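Simulation first, hardware second

Gradik has set aside money for 2 mobile robots next year, but no order goes out before April. Until then the home-tidying work stays in the simulated living room, where So-yul Ryu is checking routes past the furniture.
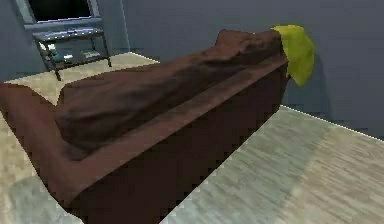
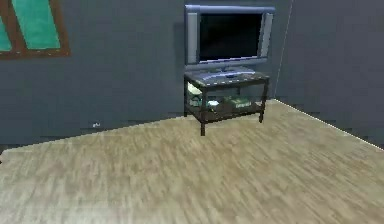
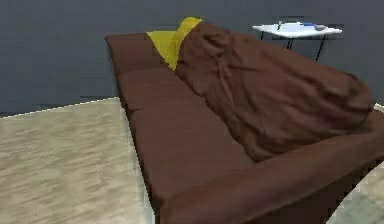 Views from the simulated living room.

Quotes are in from Illik and Dradari – both leave out spare batteries, so Reece Bloxham has added a line for 6. Delivery is 13 weeks either way. Send budget comments to Gyu-bin Ahn by the end of the month.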